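Come and play with blocks for an hour (and help us get a toy right)

Undby is looking for adults and children aged four and up to join our March sorting sessions. If you have ever tipped a tub of coloured shapes onto the floor and found yourself still there twenty minutes later, you are exactly who we want to hear from!

We make small shape sets for nurseries, and we are working on a new one called Plasten. Before we settle on the final mix of shapes and colours, we want to watch people use them. Which piece do you reach for first? Do you put all the reds together, or do the stars have to stay with the stars? We have our own ideas, but we built the thing, so our opinions don't count for much any more.

Each session lasts 70 minutes with a break for squash and biscuits. You will sit at a table with a board and a handful of pieces, and Fathima Uddin will give you a few simple jobs: sort them, line them up, tell a story with them, or make up a game of your own. Chaminda Jayawardena will be taking notes. He is very quiet and you will soon forget he is there.

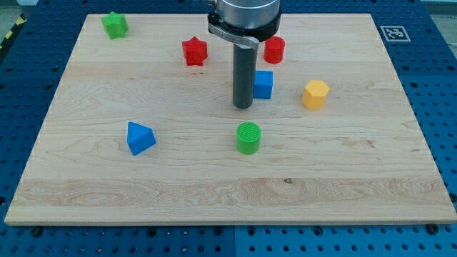
Stars, a cube and a cylinder on one of the maple-coloured boards.

You don't need any experience, and there are no right answers. We would especially love to hear from:

Grandparents and grandchildren who can come as a pair
Childminders and nursery staff
People who are colour-blind — we really want your view on the reds and greens
Anyone who finds small objects fiddly to pick up

We have 20 places. Adults receive £20 for their time, and every child goes home with a set of blocks. Under-16s must bring a parent or guardian, who is welcome to join in.

Sessions are held in the ground floor workshop at 129 Abeysekara Road. There is step-free access and a toilet next door. Buses stop outside, but parking is tricky.

To take part, email Fathima at the Undby office by 16th March with your name, the ages of everyone coming and whether mornings or afternoons suit you. Please mention any access needs too, and we'll have things set up before you arrive.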